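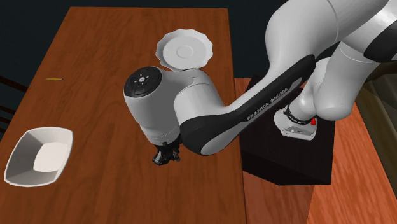 A plate and a bowl on the wooden table

Home Guides Alerts Shelter Contact

Apr 1, 2019 – by the Fernden Guide Desk
373 shares 2 comments

Section 4. Setting up the Jadow warning receiver in a shelter or basement

The Jadow receiver gives a sound and a red light when the regional service sends an air raid, shelling or chemical alert. Please read the full section before you connect the power. The receiver must be ready before the test alerts in May.

4.1 Choosing the place

1. Put the receiver on an inside wall, at the height of the eyes. Keep it away from windows and from the main door.
2. Check the signal lamp. Green is a good signal, yellow is a weak signal. If the lamp stays dark, use the outside antenna (section 6).
3. Leave a free space on both sides of the case, so the sound can go out.

CAUTION: Do not put the receiver above a stove or a heater. The case becomes soft and the battery can leak.

4.2 Connecting the power

1. Switch the unit off with the slider on the back.
2. Open the cover. It is held by two small screws – keep them in a cup or a bag.
3. Put in the battery pack with the label facing you. Use only the Dundus pack.
4. Close the cover and connect the wall adapter.
5. Charge until the battery lamp stops blinking. The first charge is long and can take all night.
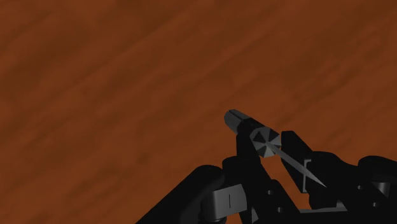
Gray and black tool, close view

Note: A full pack keeps the receiver working for more than 100 hours without electricity. In cold basements this time is shorter.

4.3 Entering the district code

1. Hold the SET key until you hear one short tone.
2. Enter the code of your district. For the Morais district, the code is 2337.
3. Press SET again. The display shows the district name.
4. If the display shows the wrong name, hold CLEAR and begin again from step 1.

CAUTION: With a wrong code the receiver will be silent during an alert in your own district. Check the code again after each change of battery.

4.4 Testing the alarm

1. Tell the other people in the building that you will make a test.
2. Press TEST one time. The siren plays and the red light blinks.
3. Go to the farthest room and close the door. Ask another person to press TEST again. You should hear the siren clearly.
4. If you do not hear it, turn the volume wheel up or move the receiver closer to the stairs.

Note: The TEST key does not send anything to the regional service. You can use it as often as you need.

After the test, leave the slider in the ON position, also when the shelter is locked. Section 5 explains the different tones and the all-clear signal.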